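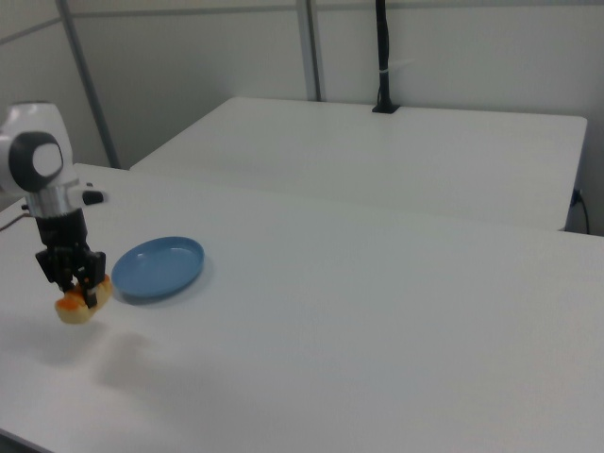
Halvard Amundsen writes that his cassettes from the eighties sounded fine when he boxed them up and dull when he took them out, and asks whether the tapes have gone or the player has. In most cases it is the player. Check it first, with a tape you do not care about, before you put anything irreplaceable in it.

Cleaning the deck

Unplug the deck. Open the door and, if the door cover slides off, take it off. You will see the heads (polished metal), the capstan (a thin steel shaft) and the pinch roller (black rubber).

Wet a cotton swab with isopropyl alcohol, 90 percent or better. The swab should be damp, with no drops hanging from it. Wipe the heads side to side, in the direction the tape travels. Change swabs when the tip turns brown and keep going until one comes away clean.

Wipe the capstan the same way, turning it by hand if the mechanism allows. Brown rings on the shaft are oxide and may need several passes.

Do not use alcohol on the pinch roller if the rubber is old or already shiny. Use a swab with water and one drop of dish soap, then a second swab with plain water. Let everything dry for ten minutes with the door open.

A deck in regular use wants this every 20 hours or so. A deck that has been in a closet wants it before the first tape and again after the third, as old tapes shed.

Azimuth

If the deck is clean and the sound is still muffled, the playback head may be tilted differently from the head that made the recording. Most decks have a small spring-loaded screw beside the head. Mark its starting position with a fine pen. Play the tape, switch the amplifier to mono, and turn the screw an eighth of a turn at a time, listening for the point where the hiss is brightest. Speech is easier to judge than music - listen to the S sounds. Put the screw back at the mark when you are done, unless every tape you own came from the same recorder.

The tape itself

Wind each cassette all the way forward and all the way back once before playing. If it squeals or slows, stop. The felt pad behind the tape may have come unglued, and on a welded shell the only cure is to move the reels into a donor shell that closes with five screws. Drurkby blank shells are fine for this, and so is any cheap screw-together cassette with the tape taken out. Keep the slip sheets in the same order and the same way up.

Making the transfer

Run a cable from the line output of the deck to the line input of the audio interface. The headphone socket works, but it adds noise and its level changes whenever the knob is bumped. I use a Praleo two-channel interface, which has no features to speak of and has given no trouble.

Record at 44.1 kHz, 24 bit. Set the level so the loudest passage peaks at about -6 dB. Leave Dolby off unless the label says it was used, and save as WAV. A 90-minute cassette in stereo comes to a little over 1.4 GB, so 66 cassettes of that length will fill most of a small drive. Do noise reduction on a copy, never on the original file.

Storage

Stand cassettes on edge, wound to one end, in their cases. Break out the record tabs. Keep them away from speakers and out of the attic. A Hadthorpe drawer unit holds 200 in cases if you take out the dividers.

Write the file name on the cassette label in pencil the same day you make the transfer.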